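Search this site
Search
Go

Lirkus Community Workshop
Progress report to the Arrieta Fund, second half of the grant year
Prepared by Amândio Torres, workshop manager
29 December 2019

Summary

The grant paid for the fitting out of the sign and display room and for the first courses in it. The room has been in use since October. Spending to date is £2,848 against an award of £3,781. One item, the second work table, is still outstanding and is dealt with under Spending below.

The room

The old store has been cleared and painted. Shelving is up on the long wall and the sockets have been moved to bench height, which means we no longer run extension leads over the floor. The electrician found that the lighting circuit was older than we had been told, and putting that right cost us nine days. The door still sticks in damp weather and we have asked the landlord to plane it.

Material is kept in the shelving by colour and thickness. Offcuts go in the bins underneath and anyone on a course may use them without asking. This has cut down what we throw away, although we did not weigh the waste before the grant began and cannot give a figure for the saving.

Lettering and backdrops

Most of the work so far has been cut-out lettering for display. We had planned to start people on flat painted signs and move to raised letters later, but the groups wanted the raised letters first and we changed the order. Black fabric has been the best ground for them. Pale colours such as yellow, pink and light blue read clearly against it from the back of the room, and a word can be set on a curve without the cloth looking crowded.

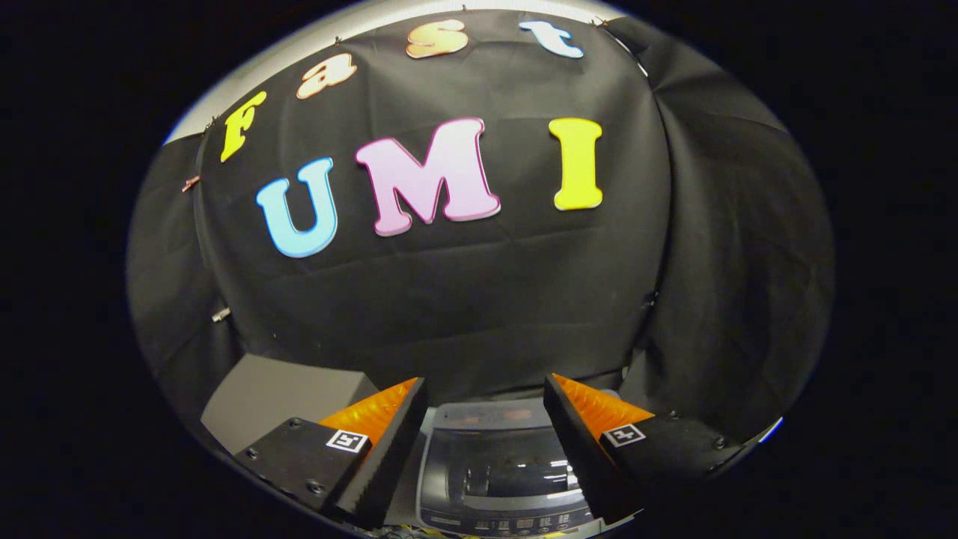 The weak point is the cloth. It creases when it is folded for storage and the folds are hard to get out once it is hanging. We tried steaming one length and it helped for a day or so. Ayman Radwan, who teaches the Saturday group, has suggested keeping the fabric on cardboard tubes, and we will do this from the new year. We also want a heavier cloth for the next order, and samples have been requested from Illov.

Fixing is the other matter still being worked on. Letters of mixed sizes do not all want the same method. The small ones stay up with very little, while the large capitals pull the fabric forward if it is hung too loosely. Ayman is writing a one-page sheet on spacing and fixing so that each group does not have to find this out again.

Courses

Both daytime courses filled. The evening course started with fewer people than we had hoped and we moved it half an hour later, after which attendance improved. Two people from the first group have come back to help set up.

Spending

Shelving, electrical work and paint came in under the estimate. Foam, card and fabric went over, mainly from buying in small amounts at the start. The second work table was ordered from Flollico at £600 and has been delayed twice. It has not been paid for and is not in the total above. We ask the Fund's agreement to carry the unspent balance into the next period to cover it, with the remainder to go on fabric and blades.

Next period

We will repeat the daytime courses, fit the tube rack for the cloth and finish the fixing sheet. A copy of the sheet will be sent with the next report. Receipts are held at the workshop and can be sent on request.

Sign up to our newsletter for course dates and workshop news. Enter your email address
Subscribe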